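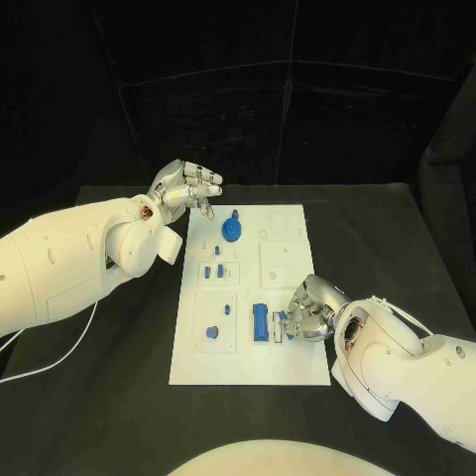 The Christodoulou Center for Applied Learning has added a new assembly board to its shared collection of teaching and practice materials. The board, a white rectangular panel with blue parts, was designed and produced in the Center's own workshop and is now available to registered groups on the same terms as other items in the collection.

The new board replaces the Poron series, which had been in use for 7 years. Many of the older boards had lost parts, and the remaining pieces no longer fitted their places well enough for regular use. The Center has withdrawn the series from loan and will keep 2 complete sets for reference.

Work on the replacement began with a review of loan records and of the comments that groups return with each item. Users asked for a board that would offer several kinds of task on one surface, with parts that are easy to tell apart from the base. They also asked that the parts be replaceable one at a time. Under the previous arrangement, a single missing peg could take a whole set out of circulation until a new one was ordered.

The finished design has been given the name Gusano. It brings together small upright pegs, raised square plates and a toothed gear part, along with cut-outs and outlines in the surface of the panel. Blue was chosen for the parts and matte white for the board after samples in other color pairs were tried under the lighting used in the Center's practice rooms.

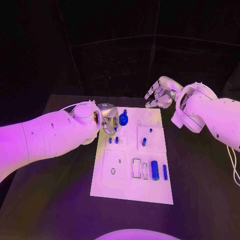

Christodoulou Center for Applied Learning | Department of Learning Materials

The department has prepared a short guide to accompany each board. It sets out a suggested order of work, beginning with the single pegs and moving on to the gear and the block. Groups are free to follow a different order. The guide also includes a blank record sheet on which the time taken and any difficulty in seating a part may be noted. Completed sheets should be returned with the board - they will be used when the design is next revised.

Boards should be used on a flat, stable table. A dark surface is preferred, as small parts that have been set aside are easier to find against it. Users are asked not to force a part that does not seat readily, and not to sand or trim any part to improve the fit. A part that is too tight or too loose should be placed in the envelope supplied and reported to the materials desk, which will issue another.

A first run of 60 boards has been completed. The workshop has also made 200 spare pegs, and further spares of the larger parts will be produced as they are needed. Storage trays for the boards were supplied by Nevolum and are labeled on the short side so that they can be read when stacked. Trays must be returned with the boards they were issued with.

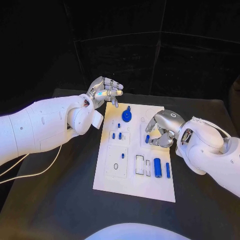 Loans and Returns

Registered groups may request a board through the materials desk. The standard loan period is 2 weeks and may be renewed once if no other group is waiting. Requests for more than one board will be considered where the planned activity calls for it, and should include a brief outline of the work and the number of people taking part.

Each board will be checked against its parts list before it leaves the Center and again on its return. Groups should carry out the same check at the end of every session. There is no charge for a part lost in ordinary use, provided that the loss is reported when the board is returned.

Groups that still hold a board from the Poron series are asked to return it to the materials desk by the end of October, whether or not the set is complete. Existing reservations for that series have been transferred to the new board, and no further action is required from the groups concerned.

7 shares
2 comments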